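An Arm by the Sink

The first thing Despina Gashi told me about the Idstead workshop was to bring my own mug. The second was that I could have the counter by the sink, as long as I never, ever left solder crumbs on it. That was in December, and I've been there most evenings since (my family has noticed).

I'd wanted to build a robot arm for years. Nothing grand! I just wanted something that could pick up the junk on a tray and put it down somewhere else. Bevan Ellery, who has the bench behind mine, had already built 2 of them and talked me into the Pinto, a set of plans you can follow with a drill, a decent screwdriver and a lot of patience. The parts list runs to 126 lines. I read it on the bus and felt slightly sick.

The brackets went together in a weekend. The wiring took far longer — I'd made every cable run too short, so the moment the wrist turned, something popped out. Delwyn Hapeta took one look and told me to leave a big lazy loop on the outside and stop being so tidy. I sulked, then did it, and it's been fine.

Then came the gripper. My first fingertips were so slick that a bottle would squirt right out of them and roll off toward the wall, and I must have filed and refitted them for two weeks before I trusted them with anything.

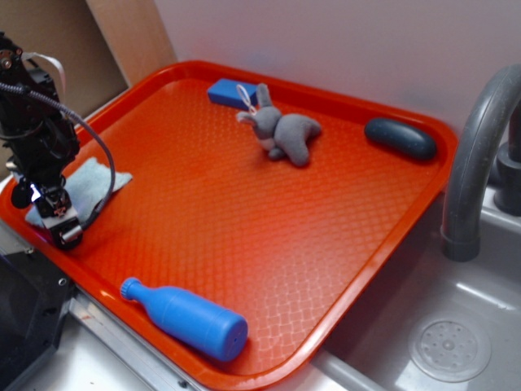

Soft things are a whole different headache. A rag has no proper edges, so the gripper either pinches thin air or grabs a fistful and drags the lot along. Bevan thinks I should slow the closing speed way down. Edivaldo Lins says to come in lower and let the fingers brush the tray first, and I'm leaning his way, though it does make an awful scraping noise.

I've logged 781 attempts so far in a notebook that now has coffee on most of its pages. Next up is a new wrist motor, which Despina has promised to help me fit once she finds her good hex keys.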